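Besuch der Leitstelle Jekum: Notrufe, Funk und Einsatzdokumentation

Die Polizeileitstelle Jekum hatte im September für einen Freitag zur Besichtigung geladen. Beginn war um 10 Uhr am Nebeneingang Stergiou, Einlass nur mit Ausweis. Durch das Haus führte Schichtleiter Stavros Vasilakis.

Die Leitstelle bearbeitet Schussabgaben, Körperverletzungen und Verkehrsunfälle im gesamten Distrikt. Im Vorjahr gingen 2.455 Meldungen mit Verdacht auf eine Gewalttat ein, davon über 600 bei öffentlichen Veranstaltungen. Jeder Anruf wird zuerst nach Ort, Zahl der Verletzten und Verbleib des Täters abgefragt. Nach spätestens 30 Sekunden muss der Datensatz für den Funkplatz freigegeben sein, auch wenn er unvollständig ist. Ergänzungen laufen als Nachtrag ein und behalten die Einsatznummer.

Als Einsatzleitsystem dient Junico. Die Kartenansicht zeigt Streifenwagen und Rettungsmittel in getrennten Ebenen. Bei Ausfall der Datenverbindung wird auf Sprechfunk und Papierformular umgestellt, was uns an zwei Plätzen vorgeführt wurde. Die Rückübertragung der Formulare erfolgt von Hand und bindet eine Kraft.

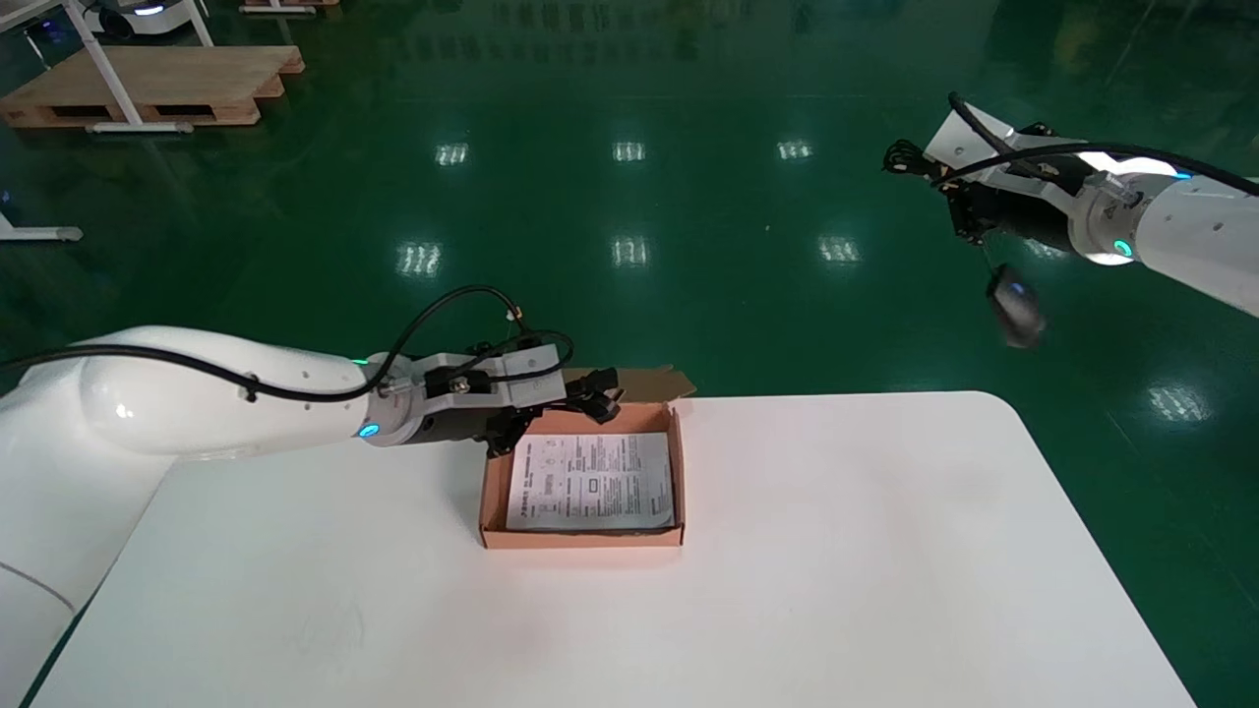

Greifer und offener Karton auf dem weißen Tisch

Den zweiten Teil übernahm Dionysis Kontogiannis von der Dokumentation. Behandelt wurden Zeitstempel, Löschfristen und die Übergabe an die Ermittler in Jummont. Tonaufzeichnungen werden mit Prüfsumme exportiert, die Übergabe wird von 2 Personen gegengezeichnet. Auf die Frage nach Falschmeldungen in sozialen Netzwerken verwies er auf die Pressestelle.

Der Funkraum selbst war nur durch die Glaswand einzusehen. Fragen zu laufenden Einsätzen waren nicht zugelassen. Ende der Führung gegen 12.15 Uhr, Unterlagen zum Abfrageschema lagen am Ausgang aus.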